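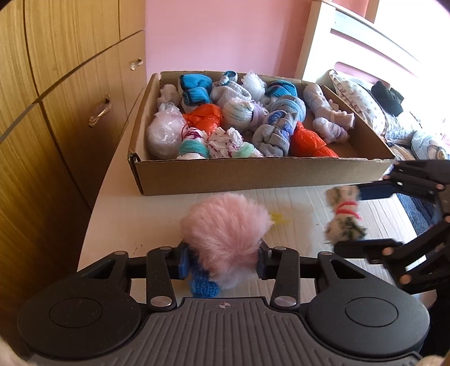 Photo: Lihua Yu

Does hand-held gripper data really carry over to a robot?

Our reading group went through the Furketti paper in February. They had people pick up soft stuff (rolled socks, wrapped plastic bags, pom-pom toys) with hand-held grippers, 2,593 demonstrations, then trained a policy and ran it on a two-armed robot. The claim is that it handles "unseen deformable objects." I don't buy it yet. A person squeezing a handle can feel a sock give, and the robot can't. Has anyone tried to repeat this?
Lihua Yu

Partly. We re-ran the training on the Bradelham cluster with their released set. After dropping clips with bad tracking we had 1,760 left, so right away I'd ask what the headline number means. Picking was fine. Two-handed work was where it got shaky, when both grippers are holding something over the same box and one blocks the other's view. 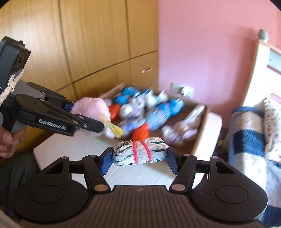 The paper gives one success rate for everything, and I would not trust it until they split it by object. A tight bundle with a band around it is close to a rigid thing. Fluff is a different problem - the fingers close and you can't tell from the image how much you've got. Also check their "unseen" list. Two of the test items looked to me like training items in another color.

On your point about feel, I agree, but the person's squeeze does show up in the finger opening, and that gets recorded. Whether it's enough, I don't know. I'd want to see the same test with that signal removed.
Igor Paulík

just use the Pan baseline, it's fine for socks
Gralby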